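**Ticket 689: Danevance roll-top, shoulder strap creeping loose under load**

Status: open, waiting on Zoëga
Priority: was low, now high
Product: Danevance pannier/backpack, version 2 only as far as I can tell
Raised by: Gedel online shop, returns desk

Customer text, pasted as it came in:

> Left strap works itself loose on the ride in. I set it at the front door and by the time I'm at the station it's down by my hip. Right one is fine. Laptop in, lunch, change of shoes, nothing mad. I've tried tucking the tail away, no difference. Lovely bag otherwise but I'm pulling it up at every red light.

Sent the standard reply (thread the tail back through, check it isn't twisted). Came back same morning saying already done, did I read the message. Fair.

---

**Monday, 9.10**

Bag arrived. Looks hardly used. Roll-top ok, liner ok, lid clips ok. Webbing on left strap threaded right way round, not twisted, no fraying I can see.

Loaded it with catalogues and the old laptop. Hung it off the door hook. Nothing moved. Left it while I did the post. Still nothing.

So hanging dead weight doesn't do it. Customer is on a bike so it wants movement, or it wants to be wet, or both.

**10.25**

Wore it up and down the back stairs a few times. Left strap went. Not a lot, a thumb's width, but it went. Right one stayed put.

Did it again with the strap pulled very short. Same. Went less but went.

Swapped load side to side inside the bag in case it was just hanging lopsided. Left still the one that goes. Not the load then.

**10.50**

Took both ladder locks off and had a proper look at them under the desk lamp. They are NOT the same part. Nearly. Same outline, same colour, but the bar on the right one has teeth and the bar on the left one is nearly smooth. Left has a slightly rounder edge aswell.

Swapped them over. Stairs again. Now the right strap creeps and the left one holds.

So it's the buckle. Should have started there.

**11.30**

Went through the returns inbox for anything else that sounds like this. Searched slip, slips, slipping, loose, falls down, won't stay. Should have a proper reason code for this, we only have "faulty, other", which is useless, everything is in there, including somebody who wanted it in green.

Found a few more that match. All version 2. All one side only, some left some right. One person says they tied a knot in the webbing and stopped caring.

Nothing on version 1. Old buckle was the chunky one everybody moaned about, but it did grip.

**12.05**

Stockroom. Opened a carton of version 2. Mixed. Some bags have two toothed, some have one of each. Didn't find one with two smooth but I only did the top of the carton before the courier came and I had to sign for things.

How to tell without taking it apart: tip the buckle up and run a fingernail along underside of the middle bar. Catches = fine. Slides = smooth one. Works even with the webbing in if you push the strap aside a bit. In poor light you can't see it, has to be the nail.

**12.40**

Mail to Zoëga (they do the buckles). Short version of what I sent:

- two different ladder locks turning up in one delivery
- one has no teeth on the bar, or hardly any
- creeps with our webbing when the wearer's moving, doesn't creep hanging still
- is the smooth one a different part number, or is it the same mould worn down
- what went in the bag with our order of 4,000

Attached close-ups of both bars. Asked for an answer today, won't get one.

**14.15**

Rang the sewing workshop (Mollent) meanwhile. They say buckles came in sealed bags, all with one part number on the label, they tip them in the tray and sew. Nobody on the line would be looking at the underside. Reasonable, I wouldn't.

They've still got leftover buckles in the tray and will post me a handful. Also asked them to hold any Danevance not yet boxed. They want it in writing, will do after this.

Webbing: same roll type as before, they say. Same width, same supplier, maybe a bit slicker than the last lot to the touch but within what was agreed. So don't rule out webbing entirely. Could be smooth buckle + slicker webbing together. Would explain why nobody caught it on the samples.

**14.50**

Wet test. Held the strap under the tap, shook it off, put it through the smooth buckle. Stairs. Went straight away, much worse than dry. Then the toothed one, same wet strap. Held.

And dried the strap off on the radiator and tried the smooth buckle again. Back to the slow creep.

So: rain makes it worse. It's a bike bag. It's sold as a rain bag. Raising priority.

**15.20**

Things tried as a stopgap for people who don't want to send the bag back:

1. Tail threaded back through a second time. Helps dry. Doesn't help wet. Also makes it a pain to adjust.
2. Rubber band round the doubled strap. Holds but looks dreadful and perishes.
3. Small stitched stop on the webbing at your own length. Works, but then it isn't adjustable, and no good if you wear it over a coat in winter and a shirt in summer.
4. Clip-on replacement buckle, the split bar kind, no sewing. Works. Best of the lot. We have some in the repairs drawer, right width, wrong shade of black. I don't think anyone on a bike is going to mind the shade.

Going with 4. Draft reply below, please use this one and not the old "check it isn't twisted" one!!

> Hello, thanks for getting in touch and sorry about the strap. We've found that some of these bags were made with a buckle that doesn't grip the way it should. Please run a fingernail along the underside of the middle bar on each one. If it feels smooth, tell us which side and we'll post you a replacement that clips on without any sewing. If you'd sooner send the bag back, that's fine too, we'll cover the postage.

Don't say "rare" or "small number of". We don't know yet.

**15.45**

Order for more split bar buckles put in. Asked for 100 to start with. Own supplier this time, not Zoëga, until they've answered.

Website: Danevance still on sale. Asked for version 2 to be set to "back soon". Told it can't be switched off by version, only by colour. Ok, so all the colours. Somebody needs to fix that but it's not this ticket.

Shop floor: nail check on every bag before it goes out. Sticker inside the laptop sleeve once it's checked, the little round ones. Not on the outside, they leave a mark on the coating.

**16.30**

Zoëga replied, surprisingly. Not much in it. They "have passed the query to production" and would like samples of both. Packing up one of each now. Keeping one of each back here in the labelled envelope on the returns shelf, DON'T use them for repairs.

They also asked if our customers might be overloading the bag. No. Read the ticket. It's a laptop and a pair of shoes.

**16.55**

Original customer: replacement buckle going on their bag and it goes back in tomorrow's post. Did both sides so they match. Did the stairs with it, then the tap, then the stairs again. Held. Wrote to tell them. Also said sorry for the twisted strap reply.

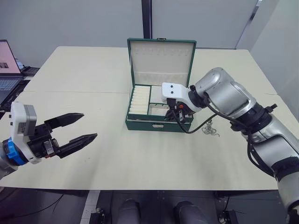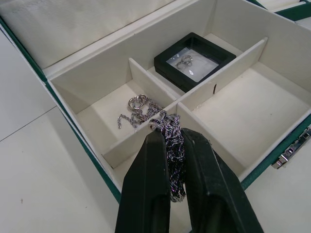
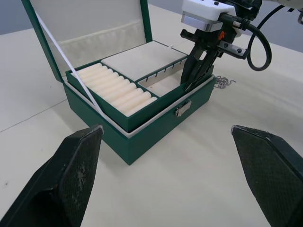 **17.20**

Still to do, in no order:

- [ ] hold request to Mollent in writing (said I'd do it, haven't)
- [ ] rest of that carton, and the others behind it
- [ ] ask for a reason code, "strap/buckle", in the returns form
- [ ] reply to the knot person, they never asked for anything but they should get a buckle
- [ ] check whether the smaller Danevance uses the same ladder lock. Think it does. Hope not
- [ ] length of the new webbing against an old roll, and feel them side by side with wet hands
- [x] samples to Zoëga
- [x] swap the saved reply
- [x] priority changed

Note for whoever's on early: if someone rings about a strap, ask which version first. It's on the white label inside the pocket, bottom line, tiny. Version 1 customers don't need the nail check, their problem will be something else, most likely the tail flapping. There's a keeper for that in the same drawer.

If they say both straps go, I want to see that bag. Full return, don't send a buckle, put it on my desk with the ticket number on it.

Leaving this open. Next update when the tray buckles turn up from the workshop or Zoëga say something useful.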